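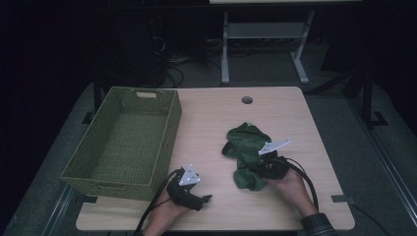

May 2021, Tuesday

Quick one tonight, need to be up early. First proper day with both sets of grippers. Pavitz pair in the morning, Koster pair after lunch, same cloth, same basket, same table. Wanted to get it all done in one day so I couldn't blame my mood for the difference, and then of course my mood changed anyway.

Calibration first. Pavitz pair took ages. Left one kept coming up as the right one in Lonia until I swapped the cables at the box end, then both showed up backwards, then restarted the whole thing and it was fine. No idea. Wrote the port order on masking tape and stuck it to the lid. Should have done that last week.

Then marker check. Left solid, right dropping out whenever my wrist rolled past a certain point. I hold the right one too steep, I know I do, it's from the old trigger ones. Elbow down, plate up. Said it out loud to myself like a swimming coach. Got it down to a blip here and there which Lonia will smooth over. Tracker error setting left at default for now, don't touch it again!!

Pavitz, morning

Good: light trigger, closes smoothly, you can feel when you've got hold of something. Jaws line up. Cloth comes up on the first pinch if you push down a bit before closing. If you skim the top you get air, or you get one layer and the rest slides back out.

Bad: heavy at the front. By smoko my right forearm was cooked. And the cable comes out at a dumb spot, wants to sit right where my sleeve is. Rolled the left sleeve up and that helped, left the right one down out of stuborness.

Folding is still a no. Pick up and drop in the basket, yes. Pick up with right, pass to left, drop in the basket, mostly. Two corner fold, no chance, the second corner runs away while I'm faffing with the first. Tried pinning with the left closed as a fist and that is the best I've got. Looks silly, works sometimes.

Also the basket. Thought it would be a nothing item and it's a pain. The weave is bendy so if you grab the rim with one gripper the whole side leans in. The handle cutout is better, one jaw through and close, lift slow. Put it on an angle and the left hand reaches it without the shoulder coming up round my ear. Keep it on an angle from now on, square to the table looks tidy and is worse.

Koster, arvo

Lighter. Noticeably. Kept overshooting for the first lot of takes because my arm was still set for the other ones.

Trigger is stiff though, and there's a dead bit at the start of the pull where nothing moves and then it all goes at once. Not great for cloth. Fine for the basket. For anything solid I reckon I'd take the Koster just for the weight, for anything soft the Pavitz, which is an annoying answer to take back to people who want one order placed.

Width reading on the Koster drifts. Zeroed it at lunch, by the end of the day it thought it was closed when I could see daylight between the jaws. Tape a reminder: zero every battery change. Pavitz held its zero all day, credit where due.

Counts so far, off the Lonia log before I forget. 3934 clips on the drive in total, everything since we started on the table. 203 new today, both pairs together. Haven't split them by gripper yet, tagging field was left blank for the first lot after lunch, so that's me with a coffee tomorow going through by hand. Ugh. Wurkport want 2000 usable by the end of June and usable is their word, no one has told me what it means. Asked again by email. My own sort has 1889 I'd be happy to hand over, so nearly there on paper, unless usable means both markers in view the whole way through, in which case not nearly there at all.

Wrist camera next. Swapped the lens cover on one and took the auto exposure off. With auto on, every time the cloth goes dark across the view the table blows out white and then takes a second to come back. Fixed exposure, bit under, much calmer. There's still a bit of shine off the tabletop near the middle but you can see the grain through it so I'm leaving it. Jaws open wide, bare table, that's my start pose and finish pose for every clip now. Makes the trimming so much quicker.
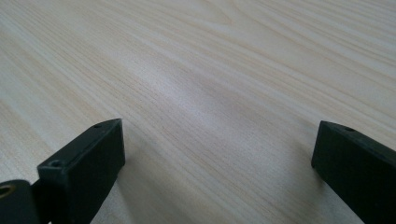 Tomorrow

Tag the blank ones. Before anything else, before email even.

Move the right cable, clip it further along the table edge so it hangs outside my arm. Check it still reaches when I go for the far side.

Bit of foam or grip tape on the Koster jaws? Only if Wurkport are ok with it, otherwise half the clips have one surface and half have another and someone downstream gets cranky with me.

Ask Pavitz whether the front weight can come out or if that's just the housing.

Second cloth. Something pale. Dark green on a pale table is easy mode and I'd rather find out now.

Lonia update is waiting, NOT installing it till the clips are backed up. Backup is going as I write this, slow as a wet week.

Exposure for the other wrist camera, same number as the first, wrote it on the lid under the port order.

Hands are sore. Thumb mostly. Frozen peas and bed.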